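Zudotico Opens Cable Sorting Program to Small Offices and Schools

CARNEGIE, May. Zudotico, a small company for office organization, announces today that its cable sorting program is open to all small offices, schools and libraries in the area. The program was tested during the winter with 12 customers, and it will now be offered the whole year.

Almost every office has a drawer where the cables go. Chargers from old phones are there, together with cords that belong to a printer which was sold long ago. When a person needs one cable, she must pull out all of them, and very often she buys a new one instead. In the test period Zudotico received 272 cables from its customers, and 98 of them went back to daily use in the same office.

The method is simple and does not need special equipment. Each cable is laid on a clear table, made straight, and then coiled in a loose circle as wide as a hand. Cables that are used together are placed in one shallow tray. A strap goes in the same tray, so that the person who takes the cable out can also close it again. Black cables and white cables are kept apart, because a black cable is difficult to find among others of its color. New items stay in their retail package until the office decides where they will live.

The work is done on a wooden table, and the customer can choose to send the cables in a box or to bring them in person.
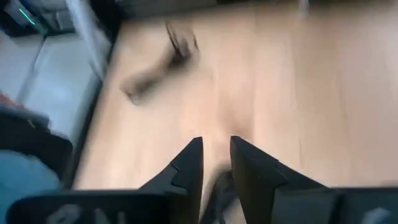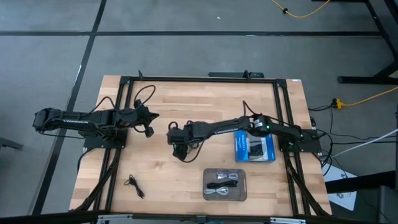
On the table in the second picture: a gray tray with two coiled white cables and a folded black strap, and a small black cable still waiting outside of it.

Anayeli Nava wishes that the program would also teach people to throw away less. In her opinion a tray is only useful if the cables in it have been tried first, and she asks every office to keep one evening for this before anything is coiled. She also says that labels should be written by the people who use the cables, with the words they use themselves, even if the words are not the technical ones.

Zudotico has taken this advice into the new program. Every customer now receives a sheet of blank labels and a short guide of 11 steps, printed in large letters. The guide explains how to coil a cable without bending it too strongly near the plug, how to choose the size of a tray, and what to do with a cable that no one can name. Such cables are kept apart for one month. After this time they are given to the recycling point on Gendel Street.

The trays are delivered by Marnico and can be ordered in two depths. The shallow one is recommended for desks and shelves, and the deep one for power strips and extension cords. Both can be put in a normal office drawer.

Offices that wish to join are asked to write to Zudotico before the end of May and to tell how many drawers they would like to have sorted. Schools can also ask for an afternoon visit, starting at 3 p.m.

Contact for press and customers: Ritva Nieminen, Zudotico, Carnegie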